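Skovia Skirmish, Second Printing
Section 4: Setting up your first 2,000 point game

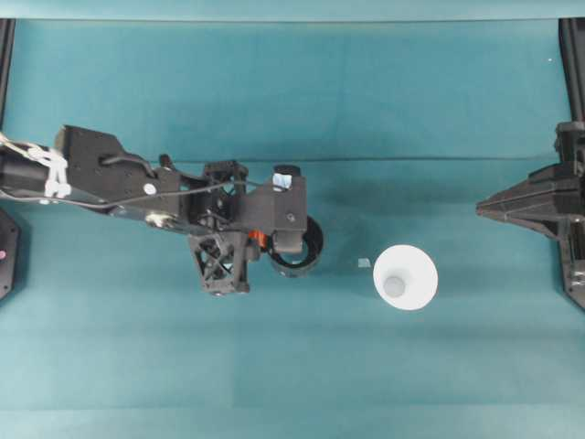 The box says you can be playing in 20 minutes. I have never managed it, and I'd set aside most of an evening for your first go.

1. Sort the cards before you touch the minis. There should be 151 in the deck. Mine was short a Wagon card, so check yours while you can still find the receipt.

2. Pick your warbands. The points values printed on the unit cards are the old ones. Use the list at the back of this guide, even if your opponent prefers the old ones (he will if he's playing Pedeck).

3. Add up each side. The sample Pedeck warband is supposed to fill a half-size game of 1,000 points. It comes to 892 by my adding, and I'm not convinced the spare points were left over on purpose.

4. Lay out the terrain. The rules ask for a "balanced" board and don't say what that means. Put one big hill near the middle and keep woods out of the deployment zones.

5. Roll off. The winner picks a table edge, the loser deploys first.

Note: Some players swear the Tam riders are unbeatable if they get the first turn. I've heard that claim plenty and seen it happen less. Play them as written before you start making house rules.

Caution: Don't use the Sundadham campaign cards yet. They refer to wounds and supply rules from section 9, and they'll stall a beginner's game by turn 2.

6. Place objective markers one at a time, taking turns. Keep them a full ruler length apart - the colour doesn't matter, whatever the diagram suggests.

7. Shuffle the event deck and leave it face down beside the board. If you draw Ambush in the opening turn, put it back and reshuffle.

Movement starts in section 5.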